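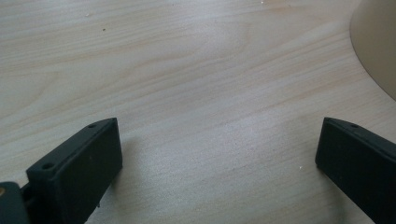 Nirlow Gripper Drop Notice: Frequently Asked Questions

Last updated July 3, 2024

What is the problem?

Nirlow grippers running Brusix control software can let go of things they have been told to hold. The fingers open all the way, at full speed, and stay there. The software then reports a successful grasp, with what we can only call confidence.

Which units are affected?

Any Nirlow with Brusix version 5 installed. Version 3 does not have the fault. It has other faults, but you have already written to us about those.

What causes it?

After 2,000 open-and-close cycles, the software recalculates where "closed" is. If the fingers happen to be wide open at that moment, it may decide that wide open is closed. From then on it is doing exactly what it thinks you asked. The motor, the fingers and the mounting screws are fine, so please stop tightening the screws.

How did this get past testing?

Our endurance test at the Wimelau lab ran for 1,000 cycles. We have since done the arithmetic.

Is it dangerous?

It can be. A gripper that drops a foam block is a nuisance. A gripper that drops a full glass jar over someone's foot is a safety matter, and so is one that springs open with a hand beside it. Until you have installed the patch:

Do not lift glass, blades, hot items or liquids.
Keep hands and faces clear of the fingers whenever the power is on.
Work low over the table. A short fall is a better fall.
Do not use the unit around children or pets, who have not read this page.

How do I know if my gripper has already done it?

Send the close command with nothing between the fingers. If they come together, you are all right for now. If they sit there wide apart and the status light turns green, you have the fault. Cut the power at the switch. The software stop button goes through the same software, and you can see where that might lead.

Can I just reset the cycle counter?

You can, and several people have. It buys you another stretch of cycles and erases the log we need to look at your unit. We would prefer the patch.

How do I get the patch?

Download it from the Brusix support page and install it with the gripper empty and the arm parked. The fingers will open and close 3 times during setup. If they do anything else, switch off and write to us.

I bought mine through Sotomayor. Who do I contact?

Sotomayor handles returns for the units it sold. Patch questions come to us either way. If you write to both of us, you will get two ticket numbers and one answer.

Will you pay for what it dropped?

Send a photo, a receipt if you have one, and the log file. We have paid claims for mugs, a microscope slide tray and a birthday cake. The cake took some discussion.

The fault first showed up in March. Why am I hearing about it now?

The early reports were filed under "user error." They have been moved. If yours was one of them, you should have an apology in your inbox, and if you don't, check the spam folder and then complain again.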